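Notebook, handheld demos, March, started 9:20

Continuing from the last entry. Question for this week: does the policy learn better when the demonstrator keeps the second gripper still and near the body, or when both hands move freely? Stepan thinks it makes no difference. I think it does, so we test it.

Setup is the same as before. Two handheld grippers, one marker cube on each, head camera for the view from above. Object is the small dark brown organizer box with compartments. The task is to take the near side of the box and push it to the target position on the table. I asked Mahtab to choose the start positions from the list, so that I do not choose the easy ones without noticing.

We recorded 150 demonstrations in condition A (left hand held back) and 150 in condition B (both hands free). Between the two we restarted the logger, it takes a long time and I want to change this. Khrystyna has a script for it but it is not merged. 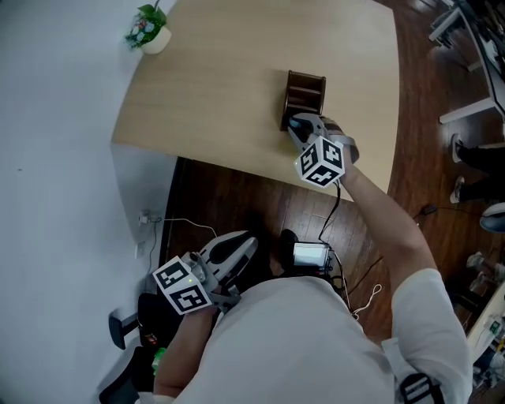
Condition A, head camera. Right gripper on the near side of the organizer box, left gripper held close to the body.

Tracking. The pose of the right gripper is good when at least two faces of the cube are visible to the head camera. When the wrist turns outward we have one face only, and the orientation begins to jump. I measured the jumps on the recordings: in A, 40 of them are longer than the limit we agreed with Barbara. In B it is 130. So a part of the difference between A and B can come from tracking and has nothing to do with the hands. This must be written clearly in the report, Ihor asked already.

For now I do not filter. I interpolate over the short gaps and mark the long ones in the log, column "gap". Please do not delete these rows.

Training, first run: 1000 steps only, to see that the loader works. Loss goes down for A and B both. I would not conclude anything from it. The long run goes on the Ballow machine tonight, if Stepan is finished there.

Other notes:
Cable of the right gripper pulls when I reach to the far edge of the table. Try a longer one — ask Barbara where she keeps them.
Left gripper pose in A is nearly constant, so maybe the network simply ignores it. Check with the left input set to zero.
Time offset between gripper log and head camera must be measured again after each restart. I forgot it once, those files are in the folder "no_sync".

14:10. Repeated the offset measurement with Mahtab, same value as in the morning. Next is the zero-input test, then condition B again with the wrist kept more inward.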